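Sovska Bags: readme

Hi, Juniper Hutchins here. I started keeping notes on how shopping gets packed after one too many squashed loaves, and it kind of grew! There are 242 entries in the set now, one per bag, and every entry is a photo plus a line or two from me.

I only do small bags, the sort you carry home in one hand. Paper ones get their own folder (paper-small) and I'm pretty fussy about the notes in there: what the handles are made of, how the rim has held up, and which way up the boxes and packets went in. File names start with the folder name and then the entry number, so they sort nicely. 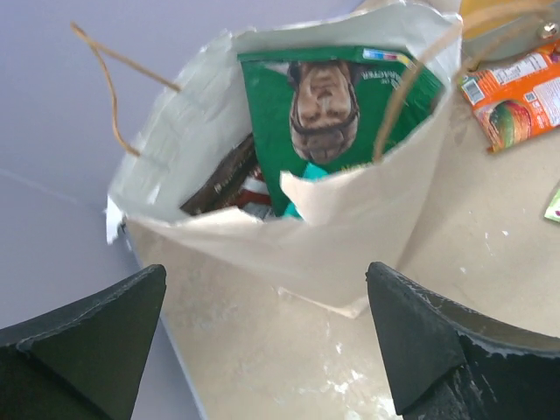

paper-small: white bag, twine handles, green package upside down against the back wall.

Packages like the green one get the tag "inverted". I used to write "wrong way up" but that made it sound like a mistake, and plenty of people pack that way on purpose (I do it with crackers). Torn or folded rims are tagged "rim-worn", even if it's just one little flap.

Still to do: the last 30 entries have no handle notes, and I want to split the Flokby folder in two before November. If you spot a wrong tag, tell me the entry number and I'll fix it in the next version.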